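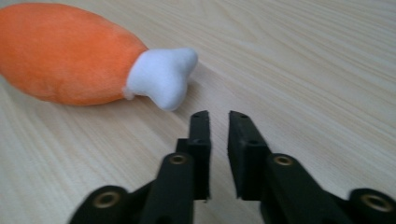 # The Drumstick Business

Humaira Lodhi made her first plush drumstick for a nephew who would not eat chicken. He still doesn't eat it, as far as she knows, but he slept with the toy for two years and lost it on a train. She made him another. Then a woman at her bus stop asked where she could get one, and that was the start of Faltidley, the soft toy workshop she now runs with Irfan Bangash above a shoe repair shop.

The workshop makes food. There are fried eggs, dumplings, a slice of melon, a loaf of bread that has never sold well, and the drumstick, which pays most of the rent. In a normal week the two of them and one part-time sewer, Amna Paracha, finish 14 of them. Before the winter holidays they finish more and sleep less.

A drumstick looks like an easy thing to sew. It has a fat end, a thin end and a bone. Lodhi says the trouble is in the place where the fat end becomes the thin end.

"If the taper is too quick, it looks like a light bulb," she says. "If it's too slow, you have a carrot. We had a whole month of carrots."

The current pattern is her seventh. It uses four panels for the meat, cut so that the pile runs toward the bone. The fabric is a short-pile plush that Bangash buys by the roll. Longer pile was tried early on and dropped, because a furry drumstick made people uneasy. The short pile has a little shine when it is brushed one way and goes darker when it is brushed the other, and customers have written in to ask whether they have been sent one with a stain. Bangash answers these letters himself. He tells them to run a hand over it and look again.

Color took longer than shape. Real fried chicken is brown, and the first samples were brown, and they looked like potatoes. Red looked raw. Lodhi went through a stack of swatches on the kitchen table with her sister and kept going back to orange.

"Nobody has ever eaten an orange drumstick," Bangash says. "But put one on a table and people know what it is. It's how you would color it in with crayons."

The bone is white fleece, fluffier than the meat, and it gets its own bag of stuffing. Paracha sews all the bones. She came to the workshop from a bridal alterations shop, where she hemmed dresses for eight years, and she likes the bones because they are small and she can do a batch of them sitting by the window. The knob at the end has two lobes with a notch between them. The notch is made by hand, with a few stitches pulled tight after stuffing, so it comes out a bit different each time. Some bones have one lobe that sits higher than the other. Paracha used to unpick those. Lodhi asked her to stop.

The join is the last big step. The orange fabric is folded under and brought over the base of the bone like the cuff of a sleeve, then stitched down all the way around. This is the part that fails first in cheap versions. Children pick the toy up by the bone, swing it, and chew on it, and all of that pulls on one seam. Faltidley goes around twice with heavy thread. Of the toys that come back for repair, most have split somewhere along the side of the meat, and the cuff is still holding.

Repairs are free if the owner pays the postage. They arrive on Mondays, mostly, in whatever the owner had in the house: shoe boxes, padded envelopes, once a rice cooker carton. Bangash opens them and writes a tag for each. Some come with instructions. One owner wanted the old stuffing put back in and no new stuffing added. Another asked that the toy not be washed, under any circumstances, and underlined it.

Washing is the question they get most. The answer is cold water, by hand, with a drop of dish soap, then pressed in a towel and left on a rack. It takes two days for the thick end to dry through. The dryer flattens the fleece on the bone and it doesn't come back.

Wajid Rana, who sells the drumsticks in his gift shop, keeps a basket of them near the register. He put them on a high shelf at first, with the other plush, and they sat there. In the basket they sell to adults, often to people who came in for a card. He has watched customers pick one up by the bone and pretend to take a bite, and then look to see whether anyone noticed. He sold 200 last year. Dogs are a sore point. The drumstick is not a dog toy and the label says so, but Rana guesses that a fair number go to dogs anyway.

Lodhi has thought about making a proper one for dogs, in canvas, with no stuffing a dog could pull out. Paracha is against it. The bones would have to be plain, she says, with no notch, and she doesn't see the point of a bone with no notch.

For now there is a new size to finish. It is small enough for a key ring, and the taper is giving trouble again. Three samples are pinned to the board over the cutting table. Two of them are carrots. Lodhi plans to recut the pattern in March, once the dumpling orders are out.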